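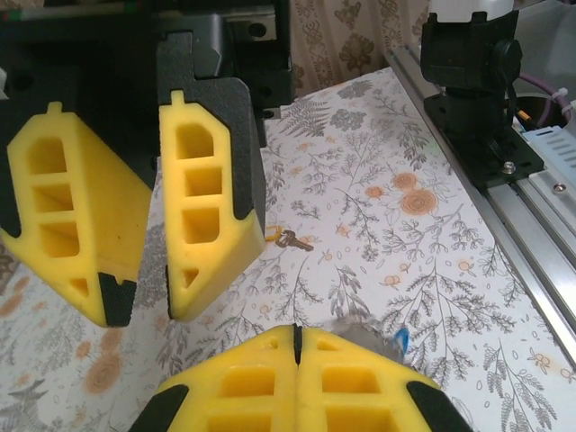 A small metal key on a patterned tablecloth, between two grippers with lattice-work fingers.

Picking up a key

Flat keys have become a useful nuisance in robotics. They are thin, hard, slightly slippery and found in every house, and they lie so close to the surface beneath them that a finger of almost any thickness has trouble getting under the edge. A person deals with this by pinching with the nails, by sliding the key to the edge of the table, or by pressing on one end until the other lifts. Each method depends on feeling what the key is doing, and touch is the sense that most household machines still have least of.

The question of whether machines can do chores yet is usually put as a yes or no. It is better put chore by chore. Lultis, which develops two-armed systems for the home and for light assembly, keeps a list of 70 short jobs that it regards as ordinary: hanging a mug on a hook, closing a zip bag, putting a key on a ring, folding a tea towel in thirds. The company scores its machines on the whole list at the end of each development cycle. In the September round, 50 of the jobs were completed at least once without help. Only nine were completed on every attempt.

The gap between those two results matters more than either of them. A job done once shows that the arm can reach, the fingers can hold and the camera can see enough. A job done every time is what a household would pay for. Between the two lie the failures that make up most of the working day in any laboratory of this kind: the cloth that bunches up under a fingertip, the object that turns a few degrees as it is gripped, the second hand that arrives before the first has finished.

Soft fingers have helped. The yellow foam type, with rows of hollow cells and black rubber at the tips, bends as it closes. A lattice of this sort spreads the load along the finger and wraps a little way around whatever it meets, so the control software can be some distance out and the grasp will still hold. The drawback is precision. A finger that gives way when it touches a plush toy also gives way when it touches the table, and the tip ends up somewhere slightly different from where the software believes it to be. For a soft toy the error is of no consequence. For a key it can be most of the thickness of the object.

Rubber tips recover part of the loss. With enough grip, the two fingers can be set down either side of the key and drawn together, so that it is squeezed up by its edges. A ring makes the task easier again, as it offers something to hook or drag. Patterned cloth makes it harder for the cameras, which must separate a dull metal outline from printed leaves and flowers. It also shifts when pushed. Plain benches give better results and are less like kitchens.

The training method at Lultis is demonstration. An operator guides both arms through the job, the joint positions and camera views are recorded, and a model is fitted to the recordings. The key task has taken 484 demonstrations so far, more than any other on the list. Folding the tea towel took around a fifth as many, although it looks the more difficult of the two. Cloth is forgiving at the end of the job, when a crooked fold is still a fold. A key is either held or on the table.

Shop floors present a different balance. At Dirton, where the packing firm Nudon has a trial cell on its returns line, the machine sorts small hardware into trays. The lighting is fixed, the trays are always in the same place and the parts arrive one at a time. Under those conditions the arms can be left alone for most of a shift. They are slower than a practised packer, and Nudon has placed them on the overnight work, where speed counts for less. A jam still needs a person to clear it.

Homes have none of those advantages. Pant, a software package used to plan two-handed movements, treats each new room as a fresh problem, and its developers recommend running a job slowly on first use with somebody beside the stop button. That is sensible advice and also a fair measure of progress. A chore that has to be watched from start to finish has not yet been handed over.

The next Lultis round will keep the same 70 jobs but move the objects between attempts and change the table covering. The company expects its total to fall. The key stays on the list, with the ring on for half of the attempts and off for the rest.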